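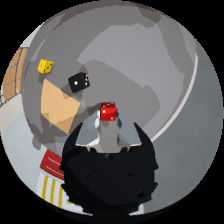

Parry Roll-and-Write Score Pad

Item 37 in the Fatenach paper goods range

I started making these pads because my family kept running out of the little sheets that come with dice games. We'd be down to the last one, somebody would turn it over and draw wobbly columns on the back, and then there'd be an argument about who had already used their full house. So I drew up my own sheet, had a few pads printed at a shop in Cerorbridge, and the Parry pad has been my best seller ever since!

What you get

One pad of 500 sheets, printed on one side, glued along the top with a stiff gray card back. The paper is a bit heavier than copier paper and takes pencil really well. Ballpoint is fine too. I wouldn't use a felt tip on it (it'll go right through to the next sheet, ask my sister).

The boxes are big. I have large handwriting and I got tired of squeezing a three-digit total into a space the size of a grain of rice, so the total row is double height. There's a line for the date at the top and a blank strip at the bottom for house rules, grudges, whatever you like.

Which version do I want?

The Parry comes in 2 layouts. The wide one has columns for six players and is the one we use at home. The tall one is for two players and has room for 3 games on a sheet, and it fits in a coat pocket if you fold it once. Same paper, same price. Please pick from the menu before you add it to your cart, I do get a lot of emails asking me to swap!

Does it come with dice?

No, just the pad. Any ordinary six-sided dice will do. If you want something to keep the pad and pencils in, the Pirach zip pouch is the right size for the tall layout, but the wide one won't go in it.

Shipping and returns

Orders go out from Cerorbridge on weekdays. Pads are wrapped in brown paper with a card on each side so the corners don't get bashed. If yours does turn up bent, send me a picture and I'll mail you another one. Unused pads can come back within a month.

Page updated 2 July 2018. The wide layout is back in stock.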